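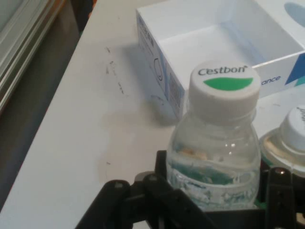

Saturday, 7 May 2022. I got to the bottles before breakfast, which I have been meaning to do since February. They had been piling up on the table and the windowsill, and in two of the bags by the door. I buy the small ones by the case, drink half of one, put it down and open the next. Most of them are Cestbon, with the name on the cap and the bit of green under it, so once a few are standing close together I have no idea which one I opened last. I have tried writing on the caps with a marker. It rubs off on my thumb.

My plan was to do the whole room today and I did a little more than half. I started with the table because it is the thing I see first when I come in. Moved the mail to the bed. Moved the charger and the lamp to the floor. Wiped down the top with the spray from under the sink, then wiped it again with plain water because the spray leaves streaks if you let it sit. There was a ring from a coffee mug near the back that would not come off. I put some baking soda on it and left it while I did other things, and then forgot, and had to scrape the baking soda off with a card around noon.

The bottles went three ways. Anything that had been open more than a couple of days I emptied onto the plants or down the sink. Empties went in the recycling bag with the caps back on, the way the sheet from the building says to do it. Unopened ones went back in the case in the closet. I kept one for the table. That is the new rule – one bottle on the table, and I don't get another until it is finished. I have made this rule before, in the Flindon apartment, and it lasted until the weather got hot.

Babar Naqvi called while I was doing the recycling. He is back in Bivolville until the end of the month and wanted to know if I still had his folding chair. I do. It was behind the door with my coats on it. I said he could come get it tomorrow after lunch, and then I had to find somewhere for the coats, so that took another half hour. Three of them are going to the donation bin. The gray one has a torn lining and I haven't worn it since I moved here. He also asked about the drill but that isn't mine or his, it belongs to his cousin, and I gave it back last year.

After lunch (rice and the rest of the eggplant) I got out the white organizer I bought at the Luo store. It was 30 on the shelf and 2 off at the register. I had left it in its box all this time because I couldn't decide if it should go on the table or by the bed. It is on the table now. The long part on the left is for pens and the scissors. I had thought of the smaller part at the back for keys, but keys in there make a racket every time I bump the table, so they are back on the hook. I will try it with tape and batteries. The tissues are going in the section with the oval opening, if the pack I have fits. I measured it with a ruler and it should go in if I press it flat.
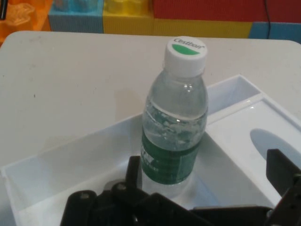

The one bottle for the table, in the new organizer.

I like how it looks with hardly anything in it. I know that won't last. I already have a pile of receipts that needs a place, and the little screwdriver, and the stamps. I went through the receipts in the evening and threw out everything except the one for the shoes, which I may still return. That store gives you 75 days and I think I am inside it.

Didn't get to the closet shelf or under the bed. The floor got swept but not mopped. Took two bags down to the bins before dark and ran into the man from the first floor, who said they are changing the collection day again and there will be a notice. There was no notice when I came back up.

Tomorrow: coats to the bin on Staletetti Street, chair for Babar, mop. Buy bulbs. See if there is one of those bigger jugs with a tap, so I can stop buying cases – I would have to carry it up the stairs, but only now and then. Also clean the lamp before I put it back on the table. It's still on the floor next to me and I can see the dust on it from where I'm sitting.

Search this diary
Enter keywords
Go

Recent entries
The drain again
Two buses to Flindon
Cold week, soup
What was in the blue suitcase
New curtains, wrong length
Haircut and a long walk back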